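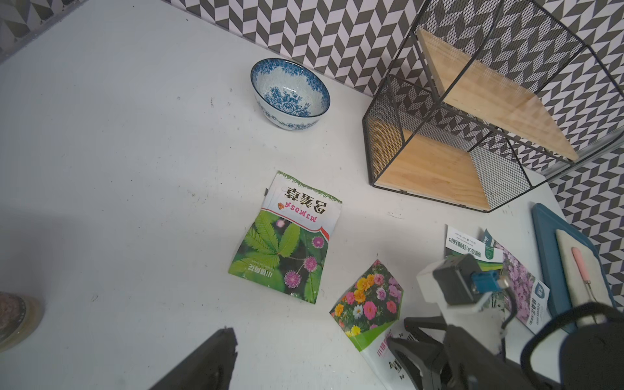
Chie Miyazaki wrote after last week's session that she still doesn't see why a plate made in Staffordshire should have a Chinese garden on it, when the potters had perfectly good gardens outside the door. Great question, and it gets us straight into today's topic!

Unit 4: Blue on white, and how it traveled

Start with the color. Cobalt is one of the few pigments that survives a porcelain kiln. Most others burn off or turn muddy at that heat, but cobalt painted on the raw body and covered with a clear glaze comes out blue. In the Yuan dynasty the potters at Jingdezhen were using cobalt that had come overland from Persia, and the shapes they made (huge dishes, meant for sharing) suited buyers in the Islamic world. So the style we think of as purely Chinese was a trade product very early on. I love this fact and will bring it up again, be warned.

Now the motifs. The peony stands for wealth and rank, the lotus for purity, and scrolling vines fill the space between them. Borders matter too! Waves, petal panels and small repeated flowers all help with dating, and a border is often easier to match than the main picture.

Then Europe. Dutch potters at Delft couldn't make porcelain, so they covered ordinary earthenware with a white tin glaze and painted on that. Chip a Delft tile and you'll see the buff or reddish clay underneath. Chip porcelain and it's white all the way through. (Please don't chip anything in the study room.)

Back to Chie's plate. By the late 1700s English factories were printing from engraved copper plates onto tissue paper, then pressing the tissue onto the pot. Buyers wanted Chinese scenes because Chinese goods were what the rich had owned for generations. The Willow pattern comes out of this, and the sad love story attached to it was made up in England afterward to go with the plate.

How to tell printed from painted: look for a seam where the border paper meets, and for fine dots or lines in the shading. Brushwork pools and thins.

For next time
Read chapter 12, plus the two pages on glaze chemistry if you're feeling brave.
Choose one border from the handout and trace it by hand. Slow is good.
Amra Radonjić and Awuor Urio are presenting on Iznik ware, so come with questions for them.

Terms to know: underglaze, tin glaze, transfer print, reserve, foot ring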